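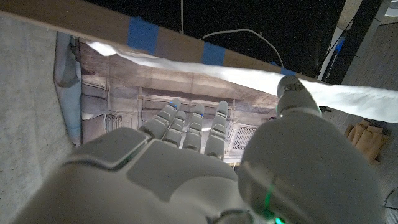 September 10, 2026

I spent most of this week relabeling training data, so there isn't much new code to show. The set has 2,252 scanned delivery slips, and I had been treating the labels as finished since February. They weren't.

Styliani Sotiropoulos went through 100 of them by hand and found 12 with the wrong date field marked. Most came from one supplier, Liapis, which prints the order date where other suppliers put the delivery date. The network had learned the mistake quite well.

I fixed the Liapis slips first and then wrote a small script that flags any slip where the two dates are in an odd order. It caught a few more from Mesaddale. Those had been typed in wrong at the warehouse, so I left them out of the set.

Retraining takes almost 2 hours on my desktop. The date field is better now. The quantity field is the same as before, and handwritten sevens are still a problem.

Next I want to split the test set by supplier. Right now it's a random split, and slips from the same pad end up on both sides.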